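The swing frame came up Tesfamariam Street on a flatbed at six in the morning, and I was the only one there to sign for it, in my slippers, because Haruto Shibata had slept through his alarm again.

"You're the playground committee?" the driver asked.

"I'm the neighbor," I said, and signed anyway! 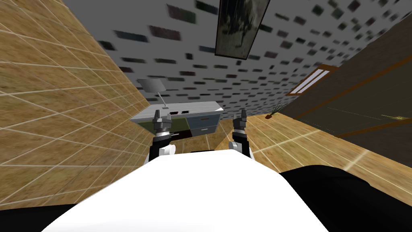 Feltska Writers' Club | Short Fiction

Now, I'd fought that playground all winter. I went to every meeting. I said the climbing net would block my light and the slide would squeak (the old one squeaked like you wouldn't believe). We'd raised $3,696, mostly in pies, and I'd baked a good share of those pies while complaining. You can do both.

So there I stood with 112 bolts in a bucket and a rope bridge labeled CLETACH in letters as long as my arm. The driver left. It started to drizzle. I thought, well, I could just go home.

Then Nuwan Wanigasekara's little girl came down the path in her pajamas and rain boots, dragging a jump rope.

"Is it open?" she said.

"It's in pieces, honey."
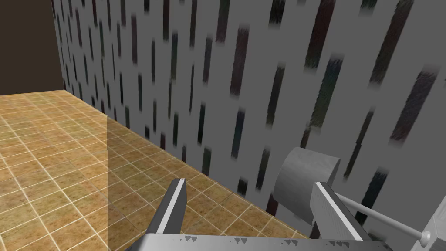
She thought that over. Then she climbed up on the longest beam, the one still strapped in its cardboard, and walked it end to end with her arms out, wobbling like a drunk goose. At the far end she turned around and looked at me, and I knew exactly what she wanted, and I said no. I'm 71, I said. I've got a bad hip and I'm wearing slippers.

"It's really low," she said.

It was, too.

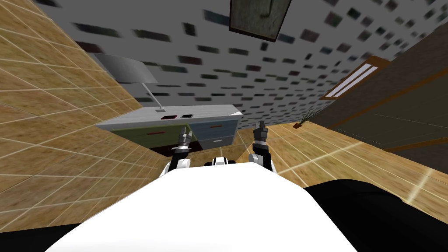 From the Feltska Writers' Club

I took the slippers off first. The cardboard was soggy and cold and I went along it sideways, like a crab, holding on to her jump rope while she held the other end, as if that would've helped either of us. Halfway down I started laughing and couldn't quit.

That's how Haruto found us when he finally came running, shirt on backwards, waving the instructions.

"It's 90 pages," he said. "Are you still against it?"

"I'm against the slide," I told him. "Don't rush me, I'm not done with my turn."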